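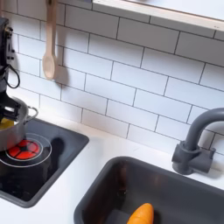

Brikham Built-In Cooktop
Section 4: First Use and Daily Operation

Read Section 2 (Electrical Connection) before you start. The cooktop must be wired and the breaker switched on. If the display shows a row of dashes, the child lock is active. See step 3 under Locking the Controls.

Before First Use

1. Peel the protective film from the glass and from the metal trim.
2. Wipe the glass with a damp cloth and a drop of dish soap. Dry it with a paper towel.
3. Open a window or run the range hood.
4. Turn each zone to its highest setting for five minutes with nothing on it, one zone at a time. A slight smell is normal and will fade.
5. Let the glass cool until the H symbol goes out.

Note: Do the burn-off once only. At all other times, do not run a zone without a pan.

Turning On a Zone

1. Press and hold the power key until you hear a tone.
2. Touch the key for the zone you want. A 0 blinks on the display.
3. Touch + or - within ten seconds to choose a level from 1 to 9. If you wait longer, the cooktop shuts off and you start again from step 1.
4. To bring water to a boil, press + once more after 9. The display shows P. The zone drops back to 9 by itself after eight minutes.

For melting butter or keeping sauces warm, use 1 or 2. Rice and porridge do well at 3 or 4 with the lid on. Use 6 or 7 for frying. Milk scorches easily above 5.

CAUTION: The glass stays hot after the zone is off. Do not touch it while H is showing.

CAUTION: Do not use the cooktop if the glass is cracked. Switch off the breaker and call service.

Pans

Use pans with a flat, dry base. The large zone takes pans up to 272 mm across. Lift heavy pans when you move them. Sliding them can leave gray marks, and these come off with the McKinnon cleaning cream supplied in the box.

Sugar and syrup spills must be scraped off while the zone is still warm. Wear an oven mitt and hold the scraper flat.

Locking the Controls

1. Turn all zones off.
2. Hold the lock key for three seconds. Dashes appear.
3. To unlock, hold the same key again for three seconds.

The lock stays on after a power cut.

Error Codes

E2: Control panel too hot. Move any pan away from the keys and wait.
E4: Liquid on the keys. Wipe dry.
E43: Supply voltage fault. Switch off at the breaker and call service.

Revised November 17, 2020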